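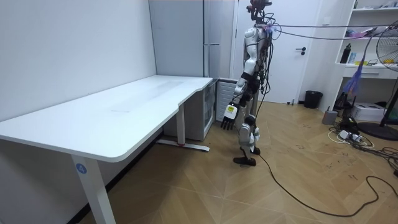
Altudness Staff Wellness Club

The hydration challenge, one member's view

Jun 29, 2026

The summer hydration challenge opened for sign-ups this week, and the club asked for a piece to go with it. They may have wanted somebody keener. I signed up last year, I drank what I was told to drink, and I have some doubts.

The rules first. You download Gape, the tracking app, and put in your weight and your job type. It gives you a daily target. Every time you drink something you log it, and your floor's total goes up on the board by the elevators. At the end of the challenge the winning floor gets a lunch from Pukadau and a set of bottles with the club name on them. If you took part before, your old login still works, but you have to set the target again.

My target last year came out at 800 milliliters before lunch and a good deal more after it. I sit at a desk. I asked where the number came from and was sent a link to the app's help page, which said the target was "based on your profile." I changed my job type from "seated" to "mixed" to see what would happen, and the number went up. I changed it to "outdoor" and it stayed the same as "mixed." I would like to know what kind of science can tell a seated person from a mixed person but can't tell a mixed person from a roofer.

The idea that everybody needs a fixed number of glasses a day has been going strong for decades, and people have been poking holes in it for nearly as long. Food has water in it. Soup counts, fruit counts, and so does the milk on your cereal. Healthy people also come with a pretty good warning system called thirst. It can get weaker with age, and it may not keep up in real heat or during hard exercise, so there are people who should drink on a schedule. Some people have also been told by a doctor to drink more, or less, and a floor leaderboard should not be what changes their minds. I asked for that last part to go on the sign-up page. It's there now, in small type under the prize.

Then there is the matter of what counts. Under last year's rules, plain water scored full points, tea and coffee scored half, and soda scored nothing. The reason given was that caffeine dries you out. As far as I can find, the effect in people who drink it regularly is small, and a cup of tea still leaves you with more fluid than you had before you drank it. Half points for tea is a punishment for liking tea. If the worry is sugar, and with bottled tea it's a fair worry, then say sugar and have people read the label. A bottle of sweet tea and a mug of the plain kind are very different drinks, yet the app scores them exactly the same.

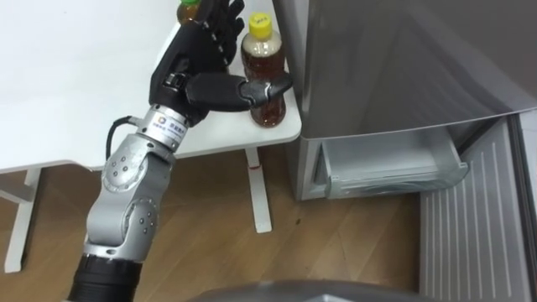 I raised this at the October review and the answer was that the scoring had to be simple. Fine, but simple and wrong isn't much of a bargain. My suggestion was one point for any drink without added sugar and no points for anything else. It went on a list. The list, as far as I know, is still a list.

The results were also shown in a way I'd call generous. The club page said 61 percent of people who finished the challenge felt "more energetic." People who finished. The ones who quit in the first week were never asked, and I can think of a few reasons why somebody who felt no better might quit. There was no group who did nothing, either, so we can't tell whether the water did it or whether it was the walk to the cooler. My money is on the walk. I felt a bit better myself on the days I got up more often – and I got up more often for the usual reason a person gets up after drinking that much.

Since it would be rude to complain and offer nothing, I have two requests for this year. Let people turn off the reminders without losing points. Last year Gape buzzed during a call, buzzed during the fire drill, and buzzed once at 2 in the morning with a picture of a smiling drop. And please put the money for the prize bottles into fixing the cooler on the Lundimau side, which has been giving out a thin trickle since the spring. People will drink more water if the water comes out.

As for whether to join, it does no harm to most people and the Pukadau lunch was decent. If you like a chart and you tend to forget to drink until late afternoon, you may get something out of it. I did find out that I was having almost nothing before noon on busy days, and I've kept a glass near me since then. I didn't need an app for that, though I admit I hadn't noticed it without one.

Sign-up is through the club page. Teams are by floor, up to 4 floors in each group, and you can leave at any time. Choose "seated" if you sit. The target is lower.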